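Lisell bedroom cell: November progress report
To: Catalina Aravena, Pradside program office
From: Fung-ping Hsiao

Where we are

Hi Catalina, this one's longer than usual, mostly because I've spent the month on upkeep and there's finally something to say about it. The simulated Lisell cell is up on the Cabral server and it starts clean every morning, which I couldn't have told you in October. It ran 17 nights in a row before I took it down on Tuesday for the joint work below. I know you asked for fewer surprises, so I've listed what I changed in the order I changed it.
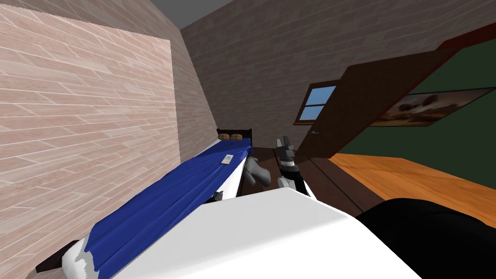 Joint limits came first. The old file let the elbows travel further than the real arms can, so we were getting lovely smooth reaches that the hardware would have refused flat out. I copied the limits over from the Clenalano maintenance sheet by hand, one joint at a time, and checked each against the controller. After that I went through the resting poses. With one gripper hanging next to the blue blanket and the second arm standing upright beside it, there isn't much spare room along that side of the bed, and I've now put a soft stop in the config so neither arm can be told to start inside the mattress. (It used to happen! The physics did not enjoy it.)

Next was the small stuff on the bed. The two little round brown items near the headboard and the white card in front of them had been given default friction, same as the floor. I've given each its own values and written them down in the cell log, so the next person doesn't have to guess like I did.

Then I redid the head camera mount. It had picked up an offset from an old import and I'd been working around it for weeks – my fault, I should have flagged it sooner. The mount now loads from its own file, and a bad value stops the launch with a message you can read.

The last job was gripper calibration. Both grippers now go through 8 open-and-close cycles at startup, and if the finger positions don't match at the end, the cell won't accept commands. It adds a little to the launch time and I think it's worth every second.
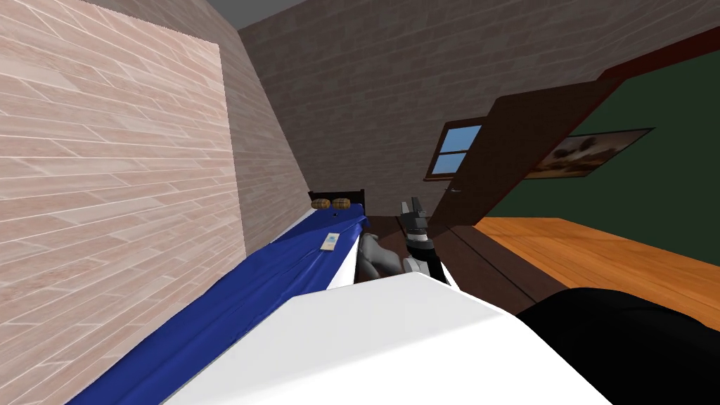

What's left and what I need

I'd like to do a longer soak next, 400 resets with no one touching it, and log every joint fault. For that I need the Cabral server over a weekend, so could you ask Pradside to hold it for me? The wrist on the second arm also has a small lag I haven't tracked down – it may be the controller gains, it may be the model. I'll start with the gains.

Spending is on plan. Nothing was bought this month, and the license renewal goes on the next report.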